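4.2 How much does a patterned surface help?

It is often taken for granted that a printed board of high-contrast squares makes a better work surface for small-object tasks than a bare table. The reasoning sounds fair enough. A board with a different mark in every white square gives a fixed reference for every position on it, so the place of a ring or a block can be read off afterward with no ruler and no guesswork. We used such a board ourselves. We are less convinced than we were in May that it deserves the credit it usually gets.

Our doubt starts with the objects. The stacking task needs very little: a flat green ring to mark the target area and a few small colored blocks to go inside it. The rule we gave our raters was that a stack counts as placed if its base lies within the ring. That rule makes no use of the board at all. A rater who can see the ring and the base of the stack has everything needed to score the trial, and the squares underneath are scenery.

Supporters of patterned surfaces, including the authors of the Saludo task set, reply that the ring itself may shift during a trial, and that only the board will show it. This is a reasonable point, and we tested it. Of 1000 trials scored for this section, raters flagged 233 as having a ring in a different place at the end than at the start. That is more than we would like. But the same raters, given the Skurkex recordings on a bare tabletop, did not seem to struggle with the question either. They compared the ring with whatever was near it - a table edge, a block left lying outside - and made up their minds.

There is also a cost. Raters complained that the pattern was tiring to look at, and 4 of our 6 raters asked for more breaks on the board trials than on the bare ones. The ring is pale and thin, and against a dense field of black and white its rim is harder to pick out than on a plain surface. The blocks fare better. Figure 7 shows the board in the Sellina room at three moments.
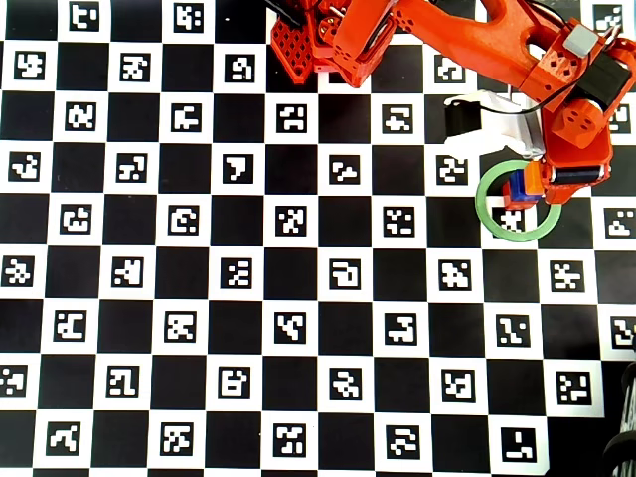
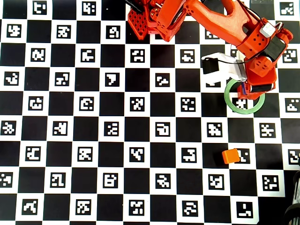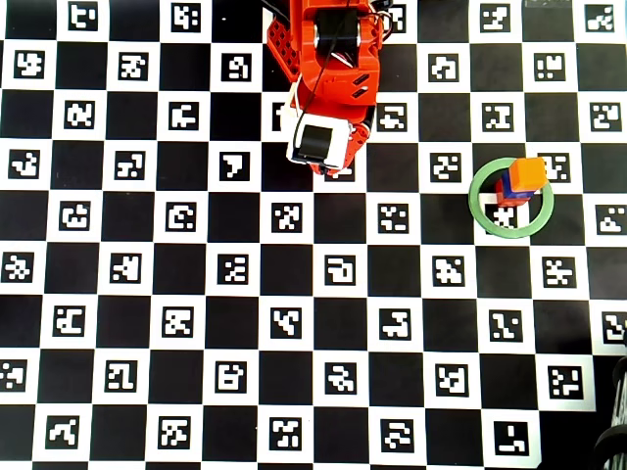 Figure 7. The patterned board used for the stacking task. The green ring can be seen in all three views; in the third, a stack of red, blue and orange blocks stands inside it.

None of this means the board is useless. For measuring distances after the fact it remains the simplest tool we know of, and the Esteo comparison in Section 5 could not have been done without it. Our objection is narrower. Reports on stacking and tidying tasks tend to mention the board as if it made the scoring sound, and we found little to support that. Agreement between our raters depended far more on how the rule was worded. When "within the ring" was left undefined, some raters accepted a base touching the rim and others did not, and the squares did nothing to settle the matter.

We therefore report all scores in Table 3 under both readings of the rule, and leave the surface out of the analysis until Section 5.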